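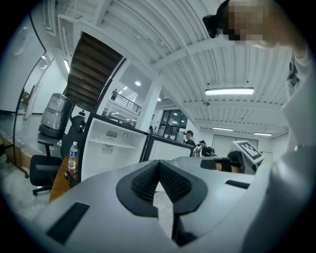 Household and shop-floor chores: what can a machine do unattended today?

Forum: Service robots / Applications
Started 11th October

ductton
I am collecting opinions before we commit budget. The candidate chores are small appliance jobs: open a compact fridge, take the shelf out, wipe the interior, put the shelf back, close the door. Vareo quotes a two-arm unit at up to 2000 hours between services, which tells me nothing about whether it can get a wire shelf back on its ledges. Has anyone run this sort of job with no person standing by?
Đức Tôn

millrace_77
No. We ran shelf removal for 138 trials on a Strachan arm pair. Removal was acceptable. Reinsertion was poor. The shelf has to go in tilted, then level out while both edges find the ledges, and a parallel jaw holding one edge has very little authority over the far corner.

kettlewell
Disagree with "no". Door opening is solved for any door with a magnetic gasket and a lip you can get a finger behind. Call that one done and argue about the rest.

millrace_77
Solved on a fridge that is bolted down. A mini fridge weighs little when empty. Pull on the door off-axis and the cabinet walks across the table before the gasket lets go.

ductton
Tabletop is our case, yes. The empty cabinet with the door back is the state every run has to pass through, so I would like it reached reliably before I worry about wiping.
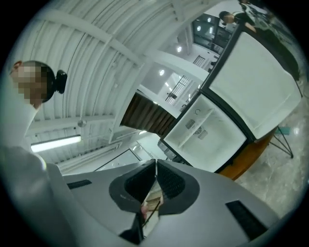 Re: Shelf reinsertion

ostrander_b
Two points on the shelf. First, grip location matters more than grip force. On a lattice shelf the finger should bear on the face as well as the edge, or the part pivots in the jaw. Second, a human with the same two-finger gripper can do it, so the hardware is adequate and what is missing is control.
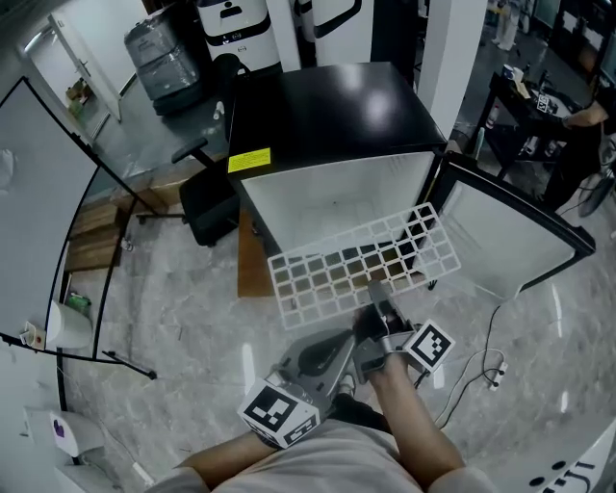 A person also corrects by feel through the handle within a fraction of a second. We logged 600 human insertions with hand-held grippers and the contact phase was never the same twice. Replaying any one of them open loop jams the shelf.

kettlewell
Then 600 is too few. Zurkon trained on more and their policy handles shelves fine.

ostrander_b
Their policy handles one shelf. I asked them for results on a second cabinet and got a brochure.

millrace_77
Agree with ostrander_b. Also check the floor. Polished stone and a light cabinet means it slides – put rubber feet on it or your data is mostly chasing the fridge.

ductton
Noted. Plan is 200 runs at Wikside in November, door and shelf only, wiping dropped. I will post the failure counts by phase.

kettlewell
Post the door numbers separately, please.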